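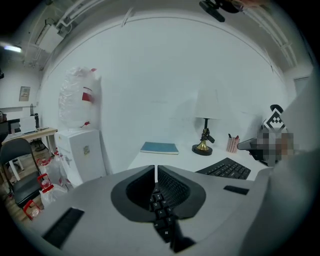 Figure 4. The desk-tidying task seen from one handheld gripper. The other gripper, carrying its marker plate, reaches toward the pencil holder.

5.3 The night the arm leaned on the desk

I promised in the introduction that I'd get to the failure, so let me do it properly. The short version is that a policy trained on 111 perfectly ordinary demonstrations drove the right Genda arm down into the desktop and kept pushing until Altlow, our force monitor, cut the motors. It then did the same kind of thing, in milder forms, often enough that we stopped all unattended runs at Prendale for the rest of June. No one was hurt. We lost one fingertip and a good deal of confidence.

The demonstrations were collected with two handheld grippers, as described in Section 3. The desk had a lamp, a closed book, a pencil holder and a keyboard on it (Figure 4), and the job was to bring the holder over beside the book and then straighten the keyboard. It's a nice task for two hands. The holder is light and tips if you grab it too high, and the keyboard doesn't want to be touched on its keys, so people naturally slow down near both. I'd picked it mostly for that slowing down, to be frank with you. I wanted to see whether the policy would pick up the careful part of the motion along with the reaching part.

It did pick it up, in the left arm. The right arm was another story. It would reach nicely, slow down a little above the desk, and then carry on down with its jaws open, as if it were waiting for something. When the jaws finally closed, the tips were already below where they should have been. On a good run that meant a scrape. On a bad run, it meant the desk.

My first guess was the lamp. The shade is white and the wall behind it is white, and our tracking has never loved a plain wall. I spent most of an afternoon replaying episodes, looking for jumps in the estimated position whenever the lamp filled the view. There weren't any worth mentioning. Meinrad Riedl then suggested the wide lens, on the theory that the strong bending near the rim was making the desk look farther away than it was. We redid the lens calibration, trained again, and got an arm that leaned on the desk in exactly the same way.

What cracked it was a dull plot that I should have made in the first week. For every grasp with the right unit, Marjorie Bunting lined up two signals: the height of the gripper and the opening of its jaws. With the left unit, the jaws start to close just as the hand stops going down, which is what you'd expect from anyone picking up a cup. With the right unit, the height had already bottomed out and started rising before the recorded jaws had moved at all. According to our own data, the person had lifted the pencil holder with an open gripper.

So the jaw signal was late. The cause was in Ledesma, the little recorder program that writes both streams to disk. Each stream gets a time stamp, and for the left unit the stamp was taken when the reading arrived. For the right unit it was taken when the reading was written out. Those two moments are nearly the same on a quiet machine. On a busy one, the readings sit in a queue, and the queue grows over a session. Early episodes were fine. By the end of a long session the jaw signal could be trailing the motion badly enough to see by eye, if only somebody had looked (me, I mean).

The two units had the same recorder for months, and then I patched the left side to fix an unrelated dropout. I never copied the patch over to the right. There's no deeper lesson about learning algorithms in that part, just a file I forgot.

What the policy made of it is more interesting. Think about what it was shown. In the late episodes, the moment when the fingers close is paired with images and positions from a bit further on, when the hand is already on its way up. In the early episodes, the pairing is right. The network has to reconcile these somehow, and what we saw from it was a kind of hesitation: keep the jaws open, keep following the downward trend, close eventually. A delay on its own would probably have given us empty grasps and a lot of laughs. A delay that changed from episode to episode gave us an arm that didn't know when down was finished.

We ran 100 trials with the faulty policy after we understood the problem, with the force limit lowered and a foam sheet under everything, to get a fair picture of how bad it was. The monitor stopped 47 of them. In the rest the arm either got the holder anyway, sometimes with a shove, or closed on nothing and wandered off. I counted a shove as a success if the holder ended up beside the book, and I'm aware that's generous.

I also want to own up to a problem with the monitor itself. Altlow was set to trip on a force held for a full 1,000 milliseconds, a number left over from a wiping task where steady pressure is the whole point. For picking things up off a desk it's far too patient. It did its job in the sense that it cut power, but by then the fingertip had bent back past its mount. The limit now belongs to the task file and not to the monitor, and a task file without one won't load. Meinrad thinks we should go further and have the monitor watch how fast the force rises as well. I agree with him, and we haven't done it yet.

On the data side, we first tried to save the old episodes by shifting the right jaw signal until it lined up with the bottom of each reach. It works for the holder. It does nothing sensible for the keyboard, where people nudge with closed jaws and there's no clear closing moment to line up with. We threw out the right-hand jaw signal for those parts and recorded them again with the repaired recorder – a tedious couple of days, and my arms were sore after it.

Each session now starts with a clap test. You open and close both grippers sharply while tapping them on the desk, and a script checks that the tap and the closing land together in both streams. You do it again at the end of the session, and the second one is the one that would have caught us. If the two results disagree, the whole session gets set aside before anybody trains on it. Marjorie has since found one more session that fails, from a different task, and we are still working out what to do with the policy we trained on it.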